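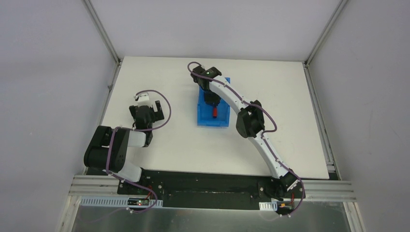
Figure 1. A blue plastic tray with a small red object in it, on the white tabletop.

3.2 Trays and small things

I'll admit I went into this part thinking trays were dull. Then I read the diaries from our 40 households in Closside, and people really do have opinions about them! Keys, buttons, the odd screw: if it's small, it goes in the tray by the door (or on the windowsill, in Urkport especially). Of the 536 diary entries on tidying, 12 mention colour, and I rather liked those. One person wrote that she only ever spots her red things. We come back to colour in section 4.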